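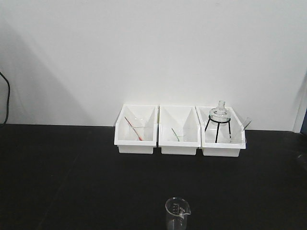 Mandness teaching labs move small apparatus to open bins

Apr 18, 2004

The teaching laboratories at Mandness have begun storing small bench apparatus in open-topped white plastic bins, replacing the closed drawers used until now. The change covers 36 benches and will be finished before the end of the term.

Each bench gets a row of three bins, set side by side against the wall on the black work surface. The bins have angled front lips, so the contents can be checked from a standing position. Stands and round-bottom flasks share the right-hand bin — a flask may be left seated in the ring of its tripod. Colored rods and other glassware go in the remaining two.

The bins were supplied by Havska under an order for 279 units, which includes spares and a set for the preparation room at Flovuswood. Dimitriou, the contractor for the benches, resealed 70 feet of tabletop before the bins were put out.

The labs hold roughly 2,000 pieces of small apparatus. Items too tall for the bins stay in the wall cabinets. Chemicals are not covered by the new arrangement and may not be placed in the bins at any time.

Labels will be added to the front lips in a second stage. Until then, bench lists are posted inside the door of each lab.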